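**Cutting-Down Group, Clorkine Room, December minutes**
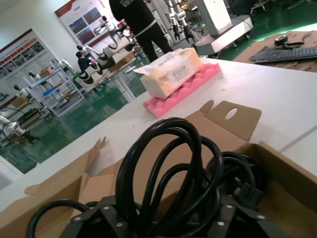
*Box of power cords, with tissues on the pink foam pad*

I took notes again, so blame me for gaps!

- Drink diaries: most of us kept one (mine skips a weekend, oops). We're trying it for 30 more days.
- Naltport clinic will see new people about medication, but you need a referral first. I'm calling to ask about the wait.
- Saavedra grant: we have 126 dollars left, and I'd love to spend it on alcohol-free beer for the party.
- Next meeting 7 p.m., same room.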